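4.2 Consent and the persistence of defaults

The Zokosance platform was chosen for the second study largely on account of its privacy policy, which runs to 410 clauses and has, so far as we could establish, been read in full by Reuter alone. Of the 1087 account holders in the Nultthorpe sample, 100 were shown a shortened notice in plain English. The remainder met the standard dialogue, with its large coloured button for agreement and its small grey link for everything else.

Behaviour in the two groups was dispiritingly similar. Participants shown the short notice did linger on it, and several praised its tone in the exit survey, before agreeing to precisely the same terms. Following Benítez, we treat this as resignation, though we concede that resignation and a wish to get on with lunch are hard to tell apart in a click log.
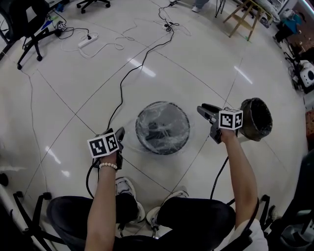
Figure 2. Hand-held grippers with marker cubes, the right one closed on the rim of a dark round container.

Regulators have tended to define personal data by what a user types, and the Lukcombe guidelines are no exception. The definition sits awkwardly with material in which nothing is typed at all. A beaded bracelet on the left wrist, as in Figure 2, or a pair of white sneakers, might well be recognised by a colleague, yet neither would count as an identifier under the guidelines - an email address nobody has opened since August certainly would. We return to this asymmetry in Section 5.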